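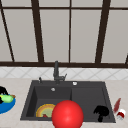 The sink job, as it looks in the Nelix simulator. Plate in the left basin, big red ball up front.

I went to the Breltia open day on Wednesday because a friend forwarded me the invitation and the invitation said "live kitchen robot demonstration." I cook a lot, I hate cleaning up after, and I've been reading for years that a machine to do it is right around the corner. So I took the afternoon off work and drove out there.

First, the good part. The parking was easy, they had decent sandwiches, and the people giving the tours were friendly and knew their stuff. I have no complaint about any of them. My complaint is with the word "live."

There were 19 of us in the 2:30 group (they'd given out numbered stickers, mine was 19, so I can be sure about that). We got walked past a row of desks into a room with a big screen and a lot of folding chairs. The demonstration was on the screen. It ran in real time on a computer in the same room, and I guess that's what live meant. The kitchen was a simulated one, built with a program they call Nelix, and the software that's supposed to learn how to clear a sink is called Gistis. There is also an arm, a real one, called Baert. Baert was in another building and we did not get to see Baert.

I'll say this for the simulated kitchen, I'd take the counter. It's a light beige, marble-looking thing with a dark double sink and a tall black faucet, and a window behind it that runs the whole width. No view out of it, just pale gray glass. The plate had stripes around the rim in orange and yellow and tan, and somebody took the trouble to put a shine on that red ball. But I kept looking at the sink and thinking about mine. My sink has a pan soaking with a layer of rice stuck to the bottom. There's usually a fork hiding under something, and there's a sponge I should have thrown out in May. One plate with a bit of something red on it is what my sink looks like on the best day of the year.

The task they picked was moving the plate out of the basin and onto the counter. Not washing it. I asked about washing and was told water is "a later milestone," since water is hard to simulate well. Fair enough, I believe that. It just seems like a pretty large piece of the dishes to leave for later.

They ran it 3 times for us. Twice the plate ended up on the counter, and people clapped. On the other run it tipped against the side of the basin and sat there until the guide hit reset, and everything popped back to where it had started. That got a laugh. I'd love a reset key at home.

What bothered me more was the question period. A woman in the row ahead of me asked how often it works when they do the same job with the real arm. It was the best question of the day and the answer went on for a while without a number in it. We heard that results were "encouraging" and that the gap between the simulator and the real thing was "closing." She asked again, politely. We heard about the gap again. Then someone wanted to know the price and the guide looked relieved to say there wasn't one yet.

I asked who decides what goes in the kitchen. The guide said the layouts get shuffled, so the software doesn't just memorize one sink. Things move around, colors change, odd objects get dropped in. I thought that was sensible and it was the one answer I came away really liking. He showed us a couple of other layouts quickly and said they make a huge number of them overnight. I'd have happily watched 20 minutes of that in place of the company history slides, which we got in full.

Look, I understand why they do it this way. Plates are cheap but arms aren't, and you can break as many pretend plates as you want. If I were building one of these I'd probably start there too. But I wasn't invited to see where they start, I was invited to see a robot in a kitchen, and I drove home having seen a very nice rendering of a countertop.

They're planning another open day and the guide said Baert should be in the room for that one. I put my name on the list. If the arm is there and there's a greasy pan in front of it, I'll write it up and I'll be fair about it.

Did the dishes when I got in. The rice took two soaks.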